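Looking after a tiled floor

Pale tiles show everything, and a grey tiled floor is only a little more forgiving than a white one. Most of the trouble comes from using too much water and too much cleaner, and from leaving grit lying about until somebody treads it in. What follows is what we do at home in the kitchen, hall and utility room, with a few additions sent in by readers.

Before you wash

Sweep or vacuum first, every time. If you mop over grit you move it into the grout lines and it dries there. Use a soft broom or the hard-floor setting on the vacuum cleaner, with the brush bar switched off if yours has one. A spinning brush throws crumbs across the room and they end up under the cooker.

Start at the wall furthest from the door and work backwards. Do the edges by hand with a dustpan brush once a week. The strip under the kitchen units collects more than you would think, and if the plinth unclips it is worth taking it off twice a year and cleaning behind it.

Pick things up off the floor before you start. Bins, shoe racks, the dog's bowl, the step stool -- put the lot on a table or out in the hall. Going round them leaves a grey ring which is harder to shift later.

Washing

Use warm water and a small squirt of washing-up liquid, or 30 ml of floor cleaner in a full bucket if the bottle doesn't say otherwise. More cleaner than that leaves a film, and the film is what makes a tiled floor look dull and feel sticky under socks. If yours is already like that, wash it with plain warm water two or three times over a week and see how it looks before buying anything.

Wring the mop until it stops dripping. Change the water when you can't see the bottom of the bucket. In our kitchen that means one change, in the hall after wet weather it can be two.

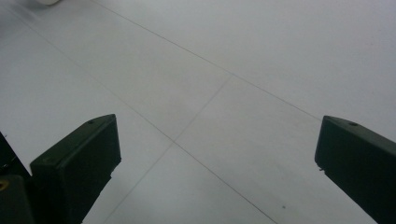 Dry the floor afterwards if you have the patience. An old bath towel pushed along with the broom does it in a few minutes, and it cuts down on water marks in hard-water areas. Wash the towel without fabric softener, which stops it soaking anything up.

Grout

Mix bicarbonate of soda with a little water to a thick paste, put it along the lines with an old toothbrush, leave it for ten minutes and scrub. Rinse with clean water and wipe. Work on one short stretch at a time or the paste dries out and has to be scraped off.

Don't use vinegar on grout, and never on marble, limestone or any other natural stone. It eats into the surface. On glazed ceramic a very weak mix won't do much harm to the tile, but the grout between still suffers, so we leave it alone.

Never mix bleach with anything else. If you have used one product and want to try another, rinse the floor well and open a window first.

Marks that won't come off

Black scuffs from shoes: rub with a clean white rubber or a dry tennis ball.

Candle wax: let it go hard, lift it with a plastic scraper, then wipe with hot water.

Paint spots: a plastic scraper again, held flat. Metal blades leave grey lines of their own on a pale tile.

Grease by the cooker: neat washing-up liquid on a damp cloth, left for five minutes, then rinsed twice.

From readers

Teresa Rocha keeps a flat microfibre cloth by the back door and goes over the hall with it every evening. She now washes the floor properly once a fortnight.

Sofia Leitão puts felt pads under all the chair legs and changes them every 3 months. Stick-on pads pick up grit -- once that happens they scratch as badly as bare legs. The screw-in sort last longer if the chairs are wooden.

Spare tiles

If you are having a floor laid, keep a few tiles and write the batch number on the back in marker. Shades vary between batches. Store them on edge somewhere dry, with a bit of cardboard between each one.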